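FOR IMMEDIATE RELEASE
2021-09-04

Zardale opens its robot buying planner to small repair and resale shops

First-time buyers can now work out the whole cost of a two-arm packing station before they talk to a single vendor

Hi, I'm Nusrat Thambiah, and I run the planning side of things at Zardale. Our press releases usually get written by somebody with a better grip on commas, but I asked to do this one myself because I've been living with it since last November and I'm pretty excited!

The news first. Starting today, the Zardale Bench Planner is open to any shop that wants it. It's a budgeting workbook plus a set of planning calls with our team, made for small businesses that are thinking about putting robot arms on a bench and would like to know what they're getting into. The workbook is free. The calls come as a package of 3, and you can stop after the first one if you decide arms aren't for you (plenty of people should, and I'll happily tell you so).

We built it for shops that handle phones and other small electronics. They take devices in, check them, match them up with a box and send them out again. It's fiddly work, and the people who run these shops keep calling us with the same question, which is some version of "what does one of these things cost?" I used to answer with a number. I don't anymore, because the price of the arms is the part everybody already knows how to look up. What they don't have is a line for the table, or for the grippers, or for the two weeks when their best packer is teaching a machine and packing nothing.

So the workbook starts with the table. I know that sounds backwards. But a table decides how far apart the arms can stand, what they can both reach, where the power comes up and whether a person can still get in there with a cup of coffee and a screwdriver. We've had shops choose arms first and then discover that their nice deep bench put half the work out of reach. Buying a second table is not a disaster, but buying a second table plus new mounts plus another day of setup starts to hurt when you've only got a small equipment budget to begin with.
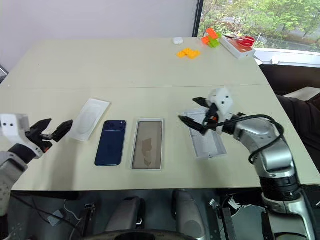 After the table come the grippers, and I could go on about grippers all day. A two-finger gripper is a good place to start for phones, trays and box parts, and it's where most of our planning calls end up. The trouble is that thin flat things lying on a flat surface are hard to get hold of! There's nothing to grab. You either need an edge that sticks up, a fingertip shape that can get under, or a way of sliding the thing to where it can be pinched. Each of those costs money or time, and the workbook has a spot for each one. Please don't skip it. I've seen what happens when people skip it.

Then cables. I put cables on their own page and Dilruba Karunaratne, who heads our field setup, laughed at me for about a minute and then asked me to add a second page. Her view is that you should budget for cable clips, spare cables and someone's afternoon to route it all, both along the arms and on the floor.

"I'd take a cheaper arm and a tidy cable run over the other way around," Dilruba told me when I asked her for a quote for this release. "A cable that snags is going to stop your day, and it'll do it when you're busy. Buy the spare at the same time as the arm. Put it in a drawer with a label on it."

The workbook has 7 sections in all. Besides table, grippers and cables there's one for power and floor space, one for sample items, one for training hours and one for what I call the quiet year, meaning everything you'll pay for after the first invoice. Sample items is the section people find odd. You need a pile of the stuff you really handle, in different colors and finishes, boxes with the lids on and off, and you need to set it aside for the arms and not sell it out from under them. For a resale shop that's real stock and real money, so it belongs in the budget.

We didn't dream this up alone. The first shop to go through the planner from start to finish was Sumia, a phone resale business that was nice enough to let us be slow and ask silly questions. They filled in the workbook by hand on paper first (I still have it, with a coffee ring on the grippers page). Over the trial they logged 1,384 practice pick-ups, and that log is the reason our training section now asks for hours by task instead of one big lump. Picking up a phone and squaring up a tray want very different amounts of patience.

Đorđević, a family-run bench and mounting shop, helped us with the table section. They're the ones who talked me into adding a line for seams and joins in a tabletop, something I'd never have thought about until a box corner caught on one. Prillex, who make the spreadsheet add-on we use, built the part that lets you compare buying, leasing and waiting a year, side by side. Waiting a year is a real option in there, with its own column. I insisted!

A few practical bits. The workbook works for one arm or two. It doesn't recommend brands and we don't take a cut from anybody who sells arms. Prices are left blank for you to fill in from your own quotes, since they change faster than I can update a file. We've set aside room for up to 400 shops in this first round, and the planning calls are booked in the order people sign up.

If you already own arms and they're sitting there doing less than you hoped, you can use the planner too. Start at the quiet year section and work backward. It's a bit of a strange way to read it, but Dilruba does it like that with every shop she visits and she says the gaps show up faster.

To get the workbook, ask the Zardale planning desk for the Bench Planner and tell us what you pack and how big your table is. If you don't know how big your table is, go measure it before you write, and measure the height as well.

About Zardale
Zardale helps small shops plan, budget for and set up bench automation. We work with repair, resale and light packing businesses.

Press contact
Nusrat Thambiah, Planning, Zardale
Setup questions: Dilruba Karunaratne, Field Setup, Zardale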